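News > Trails & Heritage > Regional

Motuvham heritage route adds a stop at the old Szewczyk bakery
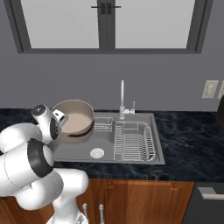

A window above a kitchen counter, in a computer rendering.

I've been driving bits of the Motuvham Heritage Route since it opened, usually with a bad map and a bag of pretzels, so I was pretty excited to hear that it's getting another stop this October. The old Szewczyk bakery in Dreltov is joining the list! If you grew up anywhere near the river you probably know the building, the long brick one with the loading door on the alley side.

The bakery fed most of the Polish families who came to work the rail yard, and a good number of their neighbors too. It closed when the yard did. After that it was a tire shop, then storage, then nothing much. The Sirkholm Historical Society bought it two winters ago and has been patching the roof ever since (I've complained about that tarp in this column before, and I'm happy to say it's gone).

What you'll get for now is the front room, with the original order books on display, and a recorded tour in English and Polish that you can play on your phone. The recordings come from 92 interviews with people who worked there, lived upstairs, or got sent down the street for rye every morning. I listened to a few of them last month and ended up sitting in my car for an hour. One woman describes the smell on Easter week so well that I went home and baked, badly.

The back rooms, where the ovens are, won't open until spring. The society still needs around $400 for the railing by the oven pit, which seems like something we could manage between us. There's a jar at the front desk of the Sirkholm library.

With the bakery added, the route has six stops in all. You can start anywhere, but I like beginning at the depot in Sirkholm and finishing in Dreltov, mostly for the pie place across from the bakery. Hours are 10 a.m. to 4 p.m. through the fall, and it's free. Park on the church side, as the alley is still torn up. The new route booklet should be at the library and the depot by the time the bakery opens, and the old ones are fine too if you pencil in the extra stop.

Comments

riverbend_jo: My grandmother lived over that bakery! She said the floor was warm all winter.

T. in Dreltov: Is there a ramp yet? Last I looked it was just the two steps out front.

oldyardcat: Glad to see it. Now somebody please do the roundhouse before it falls over.

Contact the news desk | © Motuvham Valley News | Back to top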